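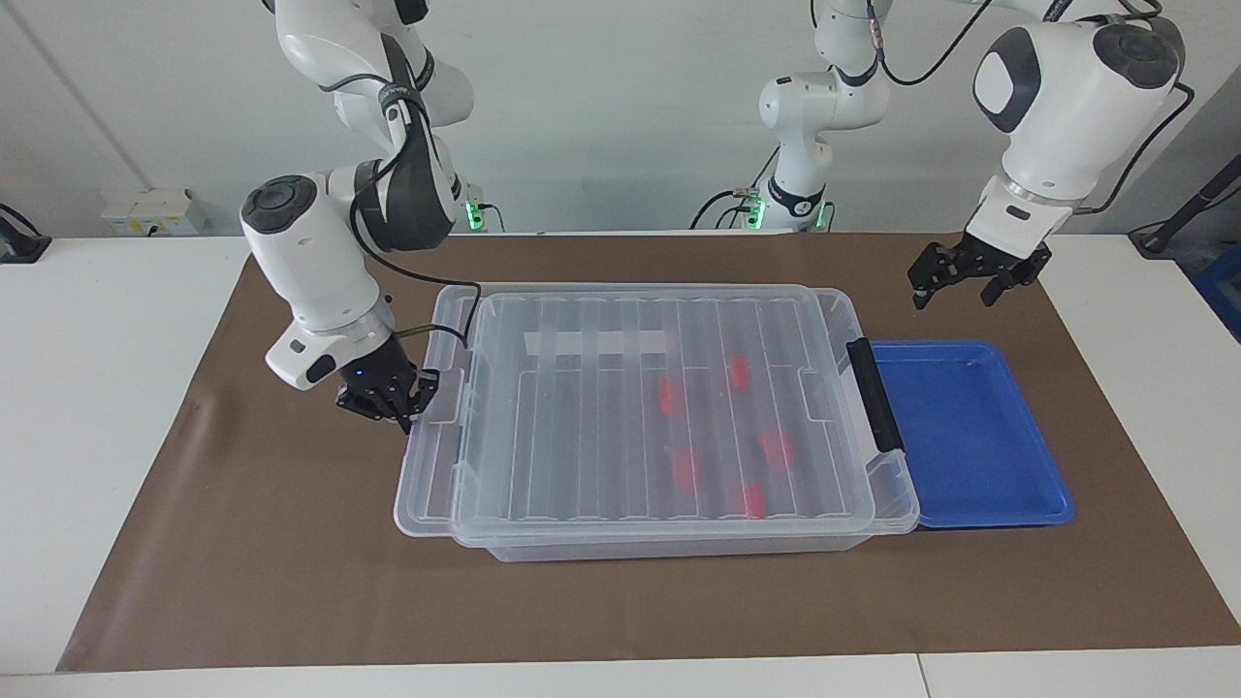
A clear plastic container on the table, with a gripper at its left end.

Evex Family Water Filter, the 8-liter gravity model
Reviewed 10/13/22

I have been meaning to write this one up since July, when our relief group in Otville first got a batch of these filters to try before a shipment went out to families displaced by the floods. I took one home and lived with it for the whole summer, and I've grown very fond of it, so please forgive me if I go on a bit.

If you haven't used a gravity filter before, it's a simple thing. You pour cloudy water in the top bucket, it drips down through a cartridge, and you draw clean water from a tap at the bottom. There's no pump and nothing to plug in, which matters a great deal when you're handing it to a family living in a tent or in the back room of a cousin's house. The Evex comes in a box small enough to carry under one arm, and the two buckets nest inside each other with the cartridge, a cleaning brush and the tap all tucked in the middle. I love that. The older Bolger kits we used to send came in two cartons, and you can guess how often the second carton ended up in a different town from the first!

Putting it together took me 8 minutes the first time, with my reading glasses on. The instructions are all drawings, hardly any words, and I think they're very good, except for the one that shows the rubber washer. It goes on the inside of the bucket. I put mine on the outside and had a puddle across the counter (and down the front of the stove, and into the drawer with the dish towels).

Filling the bottom bucket from empty takes 90 minutes with fairly clear water. With muddy creek water it was a good deal slower, and I had to brush the cartridge every other day to keep it moving. The water tastes fine, maybe a little flat. My tea was perfectly nice.

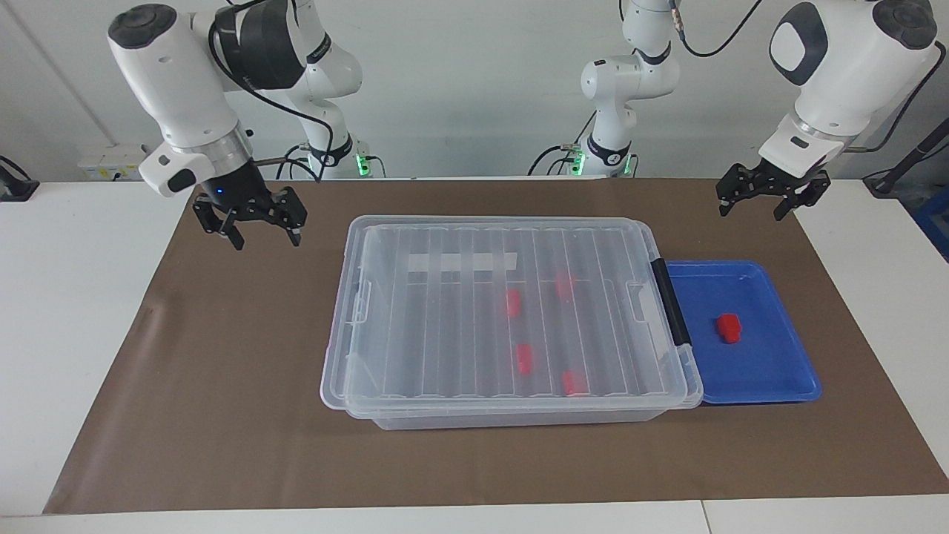
The tap is the part I worry over. It's plastic with a thin little lever, and in a household with small children that lever is going to get yanked. The Bolger tap was metal and I never saw one break. I wrote to Evex to ask if they'd sell the taps as spares, and they will, in bags of 200, so we added a bag to the order. I'd still rather see a sturdier one in the box to begin with.

We ended up sending 532 of them, along with soap and blankets, through the Ereo warehouse. They stacked well on the pallets and the cartons held up to a rainy loading day better than I feared. One small grumble is that the label showing which side goes up is pale gray on brown cardboard, so we went over every one with a marker.

Would I buy it again for a relief order? Yes, gladly, with the extra taps. For a cabin or a storm kit at home it would do nicely too, though you'll want a sturdy shelf, as it's heavy when full. Spare cartridges are sold separately, and I'd get one right away so you aren't caught short.

Four stars out of five. It would be five with the metal tap.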